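Skoko Oral History Archive
Progress report to the Brandmont Fund, second period
2022-01-27

You asked in your last letter for a shorter report with fewer adjectives. We have done what we could.

The tape transfer is moving. Of the 2,249 cassettes in the Skoko collection, 1,787 are now digitized, labeled and backed up in two places. The labels took longer than the tapes. The original cataloger wrote in pencil, in a private shorthand, and appears to have believed that "Uncle, part 2" would mean something to future generations.
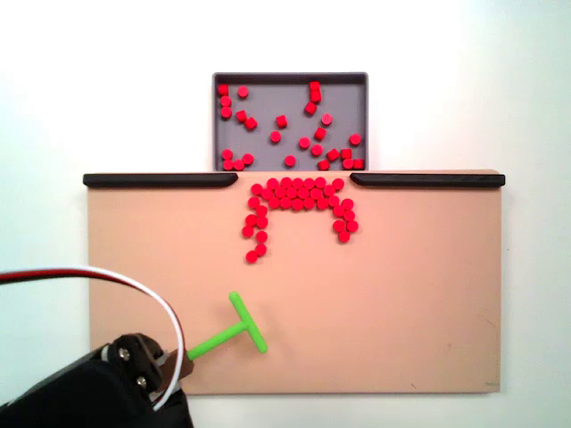

Spending is close to plan. We are over on postage and under on travel, mostly for the same reason: people who had promised to let us visit decided they would sooner mail us their shoeboxes. The second tape deck, budgeted as a spare, has been the main deck since the fall. The main deck is now the spare, and we do not lean on it.

Transcription is the weak spot. We trained five transcribers and still have five, a result we would like noted. They are accurate and slow. The farm interviews go well enough until somebody starts up a tractor, and in the early tapes somebody always does. At the present pace we will have a finished transcript for every interview in the first series by March, and a good argument about the second series shortly after.
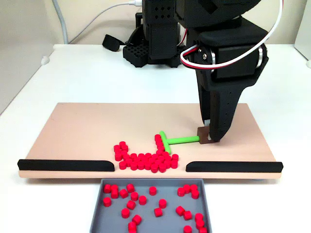
Aksel Þorgeirsson wrote back on the draft that the argument should come first. In his view the second series is mostly church suppers, and we ought to transcribe only the tapes where people speak one at a time. We have not adopted this as policy, though it would cut the workload nicely.

Permissions are in better shape than last period. Signed forms have come back from all but 26 families. A few have asked to hear the tapes before deciding, which is fair, and one has asked us to remove a remark about a neighbor's fence. The neighbor's family has asked for a copy of it. 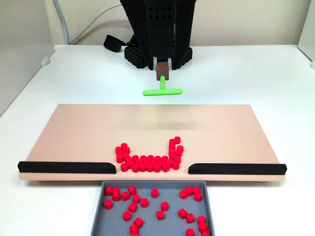
Page 2

The Hirero listening station was due to open in the library lobby this period. It has not opened. The headphones came, the bench came, and the cabinet came in a size that blocks the restroom door. The supplier will exchange it at no charge if we pay for shipping both ways.

For the coming period we ask to move the unspent travel money to transcription. Asger Þórarinsdóttir will send the revised budget sheet separately, with the formulas working this time.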